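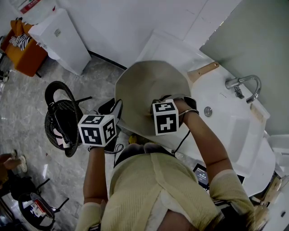 Is The Last Ferry to Grornia too scary to read to a four-year-old?

Most four-year-olds do fine with it, though you may want to skip the two pages in the fog the first time through.

readaloud_pam
July 26, 2021
Okay so I got this from the library because my son saw the walrus on the cover and would not let go of it. We read it last night and he loved it right up to the fog part, where the ferry bell stops ringing and everybody on deck goes quiet. He put his hand flat over the page. Then he wanted to read it again! So I don't know what to do with that. Has anyone else read this one with a little kid? He turns five in December if that matters.

bluebarn
We've read it so many times the spine is going. My daughter was three and a half when we started and I just turned both fog pages at once. She caught me after a week or so and made me go back. Now that's her favorite part and she does the foghorn herself, very loudly, usually at bedtime.

inkandglue
I'm going to disagree a little. I don't think you should skip anything. The whole story leans on the fog. The walrus has been a nuisance for the entire book (eating the captain's sandwiches, sitting on the mail sacks) and then he's the one who hears the rocks. If you skip it, they go from complaining about him to giving him a medal and the kid has no idea why. My nephew asked me what the medal was for and I realized the sitter had been skipping pages.

bluebarn
Well sure, but a three-year-old isn't grading the plot. Mine just wanted to see the walrus wear a medal.

inkandglue
Ha, fair. I still say read it in a quiet voice and keep going.

tuckertown70
Which edition does everybody have? I grew up with the old Skurnix hardcover and the fog pages were nearly all gray, with just one tiny yellow lamp. I bought the new paperback for my grandkids and they've put faces on the rocks! Smiling ones! I was so mad I drove it back to Mulligan Books the same day -- they were nice about it and found me a used copy of the old one for 11 dollars, with somebody's crayon on the inside cover.

readaloud_pam
Mine's the gray one. No faces. The library sticker covers part of the lamp, so it's even darker than it's supposed to be.

quietcorner
I kind of like the faces? I know I'm outnumbered. My kids thought they were funny and they were never worried for a second. The old one scared me silly when I was small and I didn't go near it again until I had kids of my own.

tuckertown70
But they're supposed to be worried for a second! That's what makes it so good when they see the dock at Skedell and the band is playing.

quietcorner
Your grandkids, maybe. Mine needed to go to sleep.

bluebarn
Does anyone know if the second one is any good? The one where the walrus stays in Skedell for the winter and tries to run the post office?

inkandglue
It's longer and kind of a mess, but the page where he licks all the stamps is the hardest I've ever heard a first grader laugh. No fog in it. There's also a big treasury with all the ferry stories in one book, 384 pages, and I can't recommend that for reading in bed. I dropped it on my own face.

readaloud_pam
Update, we read it again tonight. I did the quiet voice and didn't skip. He put his hand over the page again but left his fingers open so he could peek at the lamp. Then he asked if walruses can really hear rocks and I said I'd find out. Can they?

bluebarn
I told mine they can hear the waves hitting the rocks. She accepted that.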